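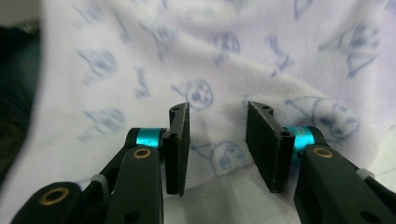
How I teach a policy to grab cloth, start to finish

I've been collecting cloth grasping data with a hand-held gripper since February, and enough people have asked me for my routine that I'm writing the whole thing down. You don't need a robot arm for most of it! You need a gripper with a camera on it, a pile of fabric, and more patience than I had when I started.

What you're after is a policy that looks at a piece of fabric and picks a good place to pinch. A good place is nearly always a ridge or a bunch, somewhere the cloth already stands up a bit. On flat cloth the pads just skate over the top and close on nothing, and then your policy learns to do that too (ask me how I know).

Step 1: Pick your fabric

Start with something soft that holds a fold. Prints are fine, and I like them. My first set was all plain white towels, and the policy fell apart the moment it saw a pattern. Faded cartoon prints are a nice middle ground: enough going on for the camera to track, low enough contrast that the folds still show.

Step 2: Check the gripper

Open and close it 25 times with nothing in it. Feel for slop at the pivots. Look at the pads straight on and make sure the faces match up when they meet. If you use zip ties on the fingers like I do, trim the tails or they'll snag terry cloth.

Textured pads are worth having. I tried smooth ones on thin cotton and the stuff slid right out on the lift.

Step 3: Crumple, approach, stop

Toss the cloth down and leave it how it lands. Come in with the fingers open and pause for a beat when there's a ridge between the pads, before you close. That pause matters a lot for my method. I label it as the "commit" moment, and the model gets trained to predict how far away it is. Azra Stoyanova suggested this after watching me fumble through my early demos, and it did more for my results than any change I made to the network.

Then close slowly, lift to chest height, hold, and drop. Toss again.

Step 4: Keep the bad ones

Don't delete your misses. Tag them. I record in batches of 200 and do the tagging right after each batch while I still remember what went wrong. My tags are slip, double layer, empty, and "weird," and weird gets used more than I'd like.

Step 5: Train and test

I train in Nindum, which is the set of scripts I keep for this, on 500 demos. For testing I use fabric that never showed up in training. The version with the commit label got 78 percent of its grasps on new cloth. Without the label, same demos, it was a good deal worse, and most of the extra failures were the fingers closing too early, up above the fold.

A few things that bit me

Lighting. Even and bright works best. One strong lamp off to the side makes gorgeous ridges and the policy gets hooked on the shadows.

Exposure. White cloth fools auto exposure and your black fingers turn into a blob. Lock it before you start the batch.

Stiff fabric. Denim is a whole different animal and I haven't cracked it. If you have, please write to me.

Next up I want to try two-handed unfolding, but I need a second gripper first, and the parts are on back order.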